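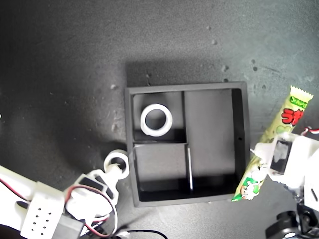 Progress report to Tesari, safety and good practice work package
2020-08-26
From: Raffaele Ferri, Hestel workshop
cc: Sang-wook Shin

Short one this time, sorry, we are mid-move on the data server and I have an hour. Numbers first, then the rules, then what we need from you.

Where we are

Target for this period was 1000 logged sort runs under the draft rules. We have 900. Of those, 400 were done under version 2 of the rules, the rest under version 1, and the two sets are kept in separate folders so please don't pool them when you pull figures for the board. Operators are not the same in both sets either.

The shortfall is mostly the week we stopped to rewrite the stop procedure. I'd make the same call again.

Reminder of scope. Small two-arm tabletop stations, light hobby-grade arms, household items into a divided tray. No fences, person sitting within reach. The big industrial rules don't fit these very well and most labs our size just make something up. The point of the grant is to write down something better than made up, short enough that people will read it.

Rules as they stand (version 2)

1. Both arms parked and powered down before hands go over the table. Parked alone does not count. This was "parked or powered down" in version 1 and people picked whichever was faster.

2. One named operator per run. Name goes in the log before the first motion, not after.

3. Cables checked by hand at the start of each session. Loops on the arm must let every joint go through its full travel without pulling. Anything lying on the table gets routed away from the tray or taped down.

4. Gripper force limit set for the most fragile item in the set, and written on the run sheet. Changing items means a new sheet.

5. Two arms may both be holding something but only one may cross the tray wall at a time. The other waits outside on its own side. This is the rule that gets the most complaints. It slows things down. It also ended the arm-to-arm contacts at the middle divider, we logged none after it came in.

6. Food packages used as test items are never eaten afterward. Marked and binned at end of session, in the bin with the lid. Obvious, but we've had to say it.

7. Table wiped between item sets. Crumbs and bits of plastic get under the tray and it shifts.

8. Any unplanned contact is logged even if nothing broke. No blame column on the form. We took it off after Sang-wook pointed out that nobody fills in a form that asks whose fault it was.

What changed since last report

- Stop button moved to the operator's side of the bench, on a bracket. Was behind the monitor. I know.
- Rule 5 rewritten three times, hopefully done now.
- Start-up check is down to a single page. Chambi tried the long version and their people were ticking every box without looking up, Sang-wook watched them do it.
- Soft packages now have their own section. Wrappers slip and fold and the grip sensing we have doesn't handle that the way it handles rigid rings. Current wording: grip near the sealed end where you can, lift slow, no passing from one arm to the other. Comments welcome, this is the part I'm least sure of.
- Added a line on lighting. Dark tray on a dark table is hard on the operator's eyes as well as the cameras, and people lean in to see. Leaning in is the thing we're trying to prevent. Draft says a side lamp at minimum, Sang-wook would like it to go further and require a light-colored tray. Not settled.

Problems

Rule 1 is not being followed every time. Log review shows power still on during some resets, mainly late in long sessions. Reminders didn't help much. Proposal is a foot switch that cuts both arms, so the safe way is also the quick way. Parts are cheap, but the wiring needs someone who knows what they're doing and that isn't me.

Second problem, Tomeck have the same arms but a different controller, and on theirs a power cut drops the arm. Ours sags slowly, theirs just falls. So "powered down" means something else over there. We need either a parking rest under the arm or a different rule for that type. I lean to the rest. Have asked them to send measurments, still waiting.

Third, small. Printed parts. Screws work loose on the brackets and there is nothing in version 2 on how often to check. Will go in version 3, probably at the start of each session along with the cables.

Spending

On budget. Nothing moved between lines. Travel is unspent and will stay that way this year, I would like to ask if part of it can go to the foot switch work and the parking rests. Can send a proper request if you need it on the form.

Next

- finish the last runs to hit target, all under version 2
- foot switch trial on one station at Hestel, then decide
- version 3 draft to Chambi and Tomeck for comment
- Sang-wook to write up the contact log as a seperate note, with the version 1 numbers alongside

Need from Tesari

A yes or no on the travel money. Also a decision on whether version 3 can be posted publicly or has to stay with the partners. Two other labs have asked me for it already and I've been putting them off. And if anyone on your side has experience with the wording on powered-down states, I'd take a phone call over a written comment.

Run sheets and contact forms are in the shared folder under August. Shout if the link doesn't open, the server move may have broken it.

Raffaele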